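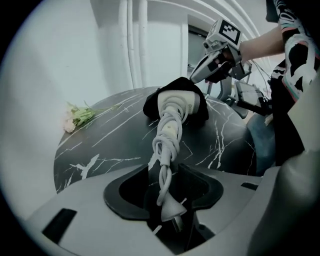
Cords, Chargers and Tabletops: Frequently Asked Questions

These are the questions we get most often at Fislow about storing power cords and looking after the tables they end up on. If yours isn't covered, use the form on the contact page. Benvinda Seixas and Radu Bălan read everything that comes in.

CORDS AND ADAPTERS

Should I wrap the cord around the adapter?
You can, if you do it loosely. Leave a small slack loop where the cord comes out of the adapter before you start wrapping. Most cords fail at that spot, and a tight first turn bends it sharply every time you put the charger away.

What is the best way to coil a long cord?
Make loops the width of your hand and let the cord turn the way it wants to. If a loop flips over into a figure eight, roll the cord between your thumb and finger until it lies flat. Don't wind it around your elbow. That puts a twist in every turn and the cord comes out kinked.

My cord is already twisted. Can I get it straight again?
Usually. Unplug it at both ends, hold it up by the middle and let the ends spin until they stop. Then lay it out flat overnight. Cords that have been stored tight for years may keep some of their curl.

Can I use a rubber band to hold the bundle?
We don't recommend it. Rubber dries out, sticks to the cord and leaves marks on white plastic. A fabric strap or a strip of soft cloth works better. Our Emitz straps come in packs of 16 and can be cut shorter with scissors.

How do I clean a white cord that has turned gray?
Unplug it first. Wipe it down with a cloth dampened with water and a drop of dish soap, then again with plain water. Keep moisture away from the plug and the adapter. Old yellowing is in the plastic and will not wipe off.

When should I throw a cord out?
When the covering is split, when you can see wire, when the plug prongs are loose, or when the adapter smells burnt. Tape is not a repair. Most electronics recycling drop-offs take cords and adapters.

A prong on my plug is bent. Can I bend it back?
Replace it. A prong that has been bent and straightened is weaker and may not seat properly in the outlet.

TABLES

Will an adapter scratch a black marble tabletop?
The plastic is unlikely to do it, but grit caught underneath can. Metal prongs dragged across the surface can too. Lift the plug instead of pulling it over the table by the cord.

Can I put a warm adapter down on the table?
On real marble, yes, for ordinary warmth. On a printed or laminated marble finish, let it cool first. Never cover an adapter with fabric while it is plugged in. Once it's unplugged and cool it can sit on a cloth or be wrapped in one.

How do I tell real marble from a marble finish?
Look at the edge. In stone, the veins usually carry on over the side. In a printed finish they often stop at the rim, or the same pattern repeats somewhere else on the top. Stone also feels colder than the room.

What should I use to clean a dark marble top?
A soft cloth and warm water, then a dry cloth right away. Dark tops show water spots more than light ones. Avoid vinegar, lemon juice and bathroom cleaners on real stone.

Can I leave cut flowers lying on the table?
For a few minutes while you find a vase, that's fine. Wet stems can leave rings on stone, and pollen can stain. Put down a towel if you plan to trim them there.

Does a black cloth leave color on the surface?
A new one can if it gets damp. Wash it separately before its first use. Our Darkance cloths should be washed twice, cold, before they go on a light-colored table.

ORDERS AND RETURNS

How long do I have to return something?
You have 11 days from delivery. Straps that have been cut can't be returned. Cloths can come back unwashed only.

Do you sell to offices and schools?
Yes. Orders of 200 straps or more go through Laurinda Serrano, who will send a quote. The most we can ship in one order is 3000.

Can I pick up my order in person?
Yes, from the Aguiar Street counter. Ask for Duarte Sequeira and bring your order number. The counter closes for stocktaking in the first week of February.

Do you repair chargers?
No. We only sell storage and table items, and we can't test or open electrical goods brought to the counter.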